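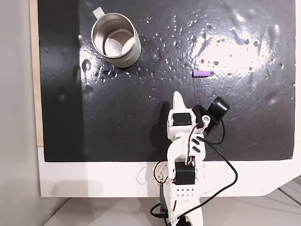 Re: [murin-families] Ullier baptisms, and who has the index?

Dear Čestmír and everyone,

I'm so glad you wrote, and I'm sorry to take up the whole list with what is partly a reply to one person, but I think a few of you with Murín lines will want this too (and I know at least two of you are stuck on the same Potard family I am!).

Yes, I have the index. It is the typed one, not the handwritten one, and it runs to 3,304 entries for baptisms only. Marriages were supposed to follow and never did. I have been through the Ullier section twice now and my advice is to trust the dates and be very careful with the surnames. Whoever typed it heard names the way they wanted to hear them. I have found Potard as Potar, Pottard, Botard, and once, I am nearly certain, as Plarkard, which really is a different family from down the valley and has sent me off in the wrong direction more than once. If the godparents are Ullier people and the father is listed as a cooper, it's a Potard no matter what the page says.

About your Anna. There are two girls of that name baptized in the same January, and I think you have been looking at the wrong one. The first has a little cross beside her name, and I'd taken that to mean she died as a baby, but the same cross shows up beside a man who went on to have seven children, so now I don't know what it means. If anyone on the list has seen it in other registers from the area, please tell us. My cousin's theory is that it marks a fee not paid. I like that, though I can't prove it.

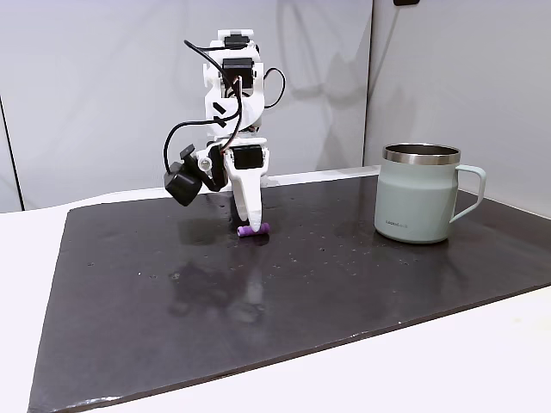

The white arm on its dark board, cables looped at the top.

The other thing I wanted to say is about copies. The archive will send scans if you ask for a page range, and they were very kind to me, but they limit each request to 20 pages. So work out your years from the index first and then ask. I didn't, and spent my first request on a lovely run of burials from a parish I have no connection to at all. Also, write the village name the old way on the form as well as the modern way. My second request sat for weeks until I did that.

I'll type up my Ullier corrections and post them to the files section once I've checked the last few against the scans. They're in pencil all over my printout at the moment, and my sevens look like ones. If somebody would like to take the Murín section, I would be very grateful, and I can mail the pages to you.

Warmly,
Ivana Ulloa

On Jul 27, 2025, Čestmír Kolář wrote:

Hello all,
I am back to the Ullier branch after a long break. Does anybody still have the index to the baptisms? I remember 700 or more entries for Ullier alone, but my copy was on the old computer. I am looking for Anna, father Josef, a cooper. The name may be Potard, or I may have it wrong. I have her marriage but nothing before it.
Also, is it still possible to get scans from the archive by mail?
Thank you,
Čestmír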